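Grasp scoring on lying cylinders, part two

The last post ended with the planner choosing end-on approaches for anything that had fallen over. The cause was in the scoring, as suspected. Golob ranks candidates by antipodal quality and then by wrist travel, and on a horizontal cylinder the wrist travel term was winning nearly every tie.

I moved wrist travel into a separate pass. The sampler now draws 2,000 candidates per object, drops everything in collision, keeps the best 40 by contact quality, and only then asks the Grisen planner for a path to each. Planning stops at the first six that come back valid. Median time per object went from some 300 ms to 120 ms, most of it saved by not planning to candidates that were never going to be used.

Axis estimation still needs work. Glossy caps leave holes in the depth cloud, and the RANSAC fit then tilts toward whichever end has more points. I weight points by local density now, which helps on plain jars and does very little on small ones. 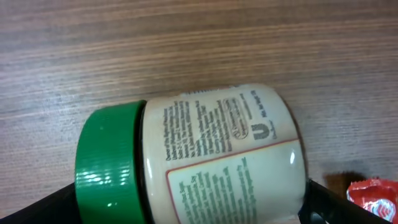 Jar on its side between the fingers, wrist camera view.

The two-pass scorer is in the Rollasberg branch, behind a flag called split_rank. It is off by default until the Stakwood configs are migrated, probably in June. If you have your own weights file, delete the travel_cost entry first or the loader will reject it.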